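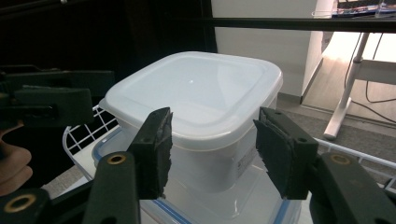

Two tubs in a wire basket, the smaller one on top.

In praise of the leftover

I had an argument with my sister over Christmas and it was about soup. She had made a huge pan of it, we'd eaten less than half, and at nine in the evening she was standing over the sink ready to tip the rest away. I said I'd have it. She said it was old. It was four hours old!

I've been chewing on that ever since, because I think we have gone a bit odd about leftovers in this country. People who will happily pay for a ready meal that was cooked in a factory (goodness knows when) will turn up their noses at their own stew from last night. My gran in Lilport would have had a fit. In her house the roast became cold cuts, then a pie, then something brown with barley in it that we all ate without asking questions.

And the food is often better! Curry on the second day is a different creature. Same with chilli, same with anything that has beans in it. There's a takeaway near me called Raju where I always order one dish too many, on purpose, because I want the dhal for lunch the next day, eaten standing up with a bit of toast. I look forward to that more than the proper dinner, if I'm being truthful.

I do get the worry about poisoning yourself. Rice makes me nervous too, so I cool it fast, get it in the fridge and eat it within a day. But I don't think fear is what's going on most of the time. I think it's a kind of snobbery. Eating something twice feels poor to people, or dull, and we've all got used to choosing. 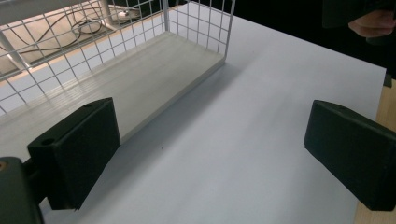 What it costs

I kept my receipts for a year, which my family found very funny. The total came to £3,115 for two of us, and when I went back to the year before I started being strict about leftovers, I made it £1,910 more than that. Some of it was us eating out less, I'll admit, and I had stopped buying those fancy Cavotier crackers that cost the earth. Even so, a good lump of that money had been going straight in the bin as slimy salad and half tins of tomatoes.

The trick, if there is one, is being able to see what you've got. I used to put things in old ice cream tubs and then find them in March, furry. Now I use see-through ones, or near enough, and I write on them. My cousin out at Tivirside swears by a shelf in the fridge for things that need eating first, and I nicked the idea off her and it works, apart from when my other half puts the beer there.
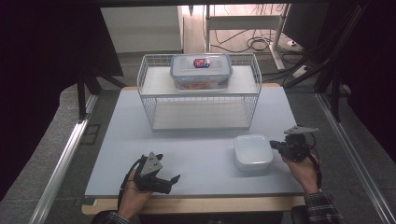
A clear tub with a light-blue lid, up on the top shelf of the rack.

I don't want to turn into one of those people who makes crisps out of potato peelings. I tried it and they were horrible. Nor do I think anyone should feel guilty about the odd forgotten cucumber. All I'm asking is that we stop treating last night's dinner as rubbish that hasn't been collected yet.

My sister's soup, by the way, was leek and potato. I took it home in two jars and had it for lunch with too much pepper. I've still got one of her jars and she'd like it back.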